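Ticket 1522: Earbud returns, parts not matching at the sorting table
Status: Pending
Site: Gakstead
Opened by: Raquel Rocha, returns bench

Problem as reported

Sets leave our table looking like sets and get to the Tiris bench as strangers. Of the last 59 they opened, 13 had two left buds, two right buds, or a case that wouldn't pair with what was inside it. Tiris would like us to stop. So would I.

Update 1

Checked the obvious. The Nyarko label sheet is correct. The Lolurden spreadsheet is also correct, in that it faithfully records whatever we type into it, including the case listed as "earbud??" in September. My initials are next to that one, so we'll move on.

Update 2

Went over the layout. Cases wait in the yellow bin, and the blue-and-red tray sits in front of it. House rule is red for buds, blue for the case they came out of.

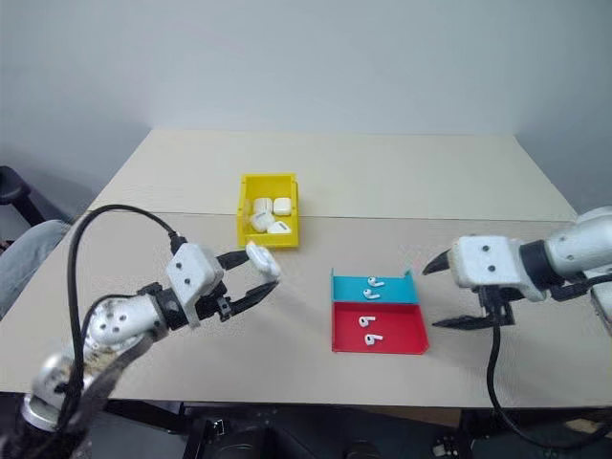

The rule works fine for one set. It stops working when somebody decides to save time by opening three cases and then lining everything up afterward, "afterward" being a time of day that has yet to arrive at this site. White buds in white cases don't offer much in the way of clues.

Tried: one case out of the bin at a time, nothing else opened until both compartments are clear again.
Result: no mismatches for a whole morning. Complaints about the pace, most of them mine.

Update 3

Mismatch came back at 2:40 p.m. Both buds were from the same case this time, but they went back in on the wrong sides and the lid got pushed down anyway. If the lid needs persuading, the buds are swapped. Wrote this on a card and stood it by the bench, where it was used as a coaster by 3.

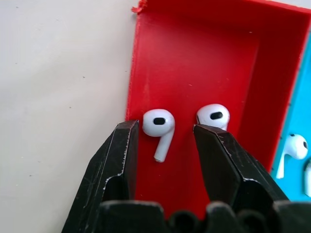 Also asked supply for trays in some color scheme where L and R could have their own spots. Supply offered me more red ones. We have plenty of red ones — thank you, supply.

Workaround for now

Open one case. Both buds in red, case in blue. Read the L and R marks before anything goes back. Close the lid gently, log the serial, then take the next case.

Still open

Tiris is holding the 13 bad sets in a bag and wants to know who will pair them up again. I've assigned that to myself pending a better idea. Leave this ticket open until their next batch report comes through.

R.R.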